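**¿Cuántas demostraciones hacen falta para una tarea de dos brazos?**

*Prurnov* – 13 de diciembre de 2021

Llevo 60 episodios teleoperados de coger una lata y dejarla junto a un vaso. La política entrenada saluda a la lata con mucha educación y se marcha. ¿Grabo más o cambio algo?

**Usness**

Graba más. Yo tengo 300 y va bien.

**Johannes Kekana**

«Graba más» es el consejo que da quien no va a grabar. Antes mira qué tienes: si la lata sale siempre del mismo sitio, has grabado un episodio y muchas fotocopias. Mueve los objetos entre toma y toma, y apunta qué operador hizo cada una.

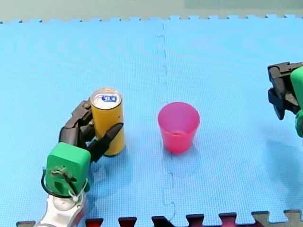
¿Se guardan los episodios fallidos o se borran?

Se guardan aparte, con su etiqueta. Los que fallan y se corrigen sobre la marcha valen oro; los que acaban con la lata rodando sirven, como mucho, para evaluar.

Nosotros llegamos a casi 700 y tiramos la mitad por pausas: el operador se quedaba pensando y el modelo aprendió a pensar – es decir, a no moverse. Recorta los tiempos muertos del principio y del final.

**Yang**

+1 a lo de las pausas. A mí me pasó en marzo.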